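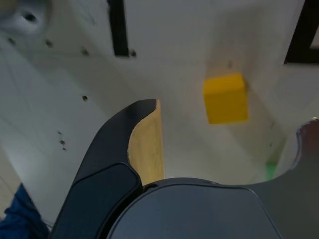 Dark gray gripper over a pale work surface.

GRITEO RECORDS TO RELEASE "SLOW FERRY," THE FIRST ALBUM IN NINE YEARS FROM THE VEIKKO VALTONEN QUARTET

Greenwood – Griteo Records will release "Slow Ferry," the fourth album by saxophonist Veikko Valtonen, this October. Valtonen's last record came out nine years ago and was described by one reviewer as "patient." He has asked that the new one be described some other way, and the label is doing its best.

"Slow Ferry" was recorded over four nights at Panano, the old dance hall outside Greenwood where the quartet has rehearsed since its first tour. The hall has a good wooden floor, a bad furnace and a piano that pianist Elli Kiiskinen calls "mostly in agreement with itself." Bassist Miloslav Kolář and drummer Svetozár Kuruc complete the group. Kuruc plays the whole album on brushes, apart from the last two minutes of "Customs," where he doesn't.

The eight pieces are all by Valtonen except "Jindia," a Kiiskinen waltz that has been in the band's live set for years under a number of worse titles. The longest track, "Second Sitting," runs just over 14 minutes and contains a bass solo that Kolář insists is short.

"I wrote a lot of music in those nine years," said Valtonen. "Then I played it for the others and we had eight tunes."

The album was produced by Veikko Räsänen, who also engineered the quartet's debut and is no relation to the other Veikko, although mail for both has been going to the wrong one since they met. Räsänen used few microphones and allowed no edits inside a take. Listeners with good headphones will hear the furnace come on during "Harbor Light." The band voted to keep it, three to one.

"Slow Ferry" will be available as a download, on CD and in a vinyl pressing of 1000 copies, of which 193 are set aside for sale at concerts. The LP drops "Customs," which would not fit, and buyers of the vinyl will get it as a download – along with those last two minutes.

The quartet will play the album in full at Panano on the evening of release. Doors open at 7 p.m. and the music starts at 8. The hall seats 215, and coats are recommended.

Review copies and interview requests: press office, Griteo Records, Greenwood. Valtonen prefers to be called after noon.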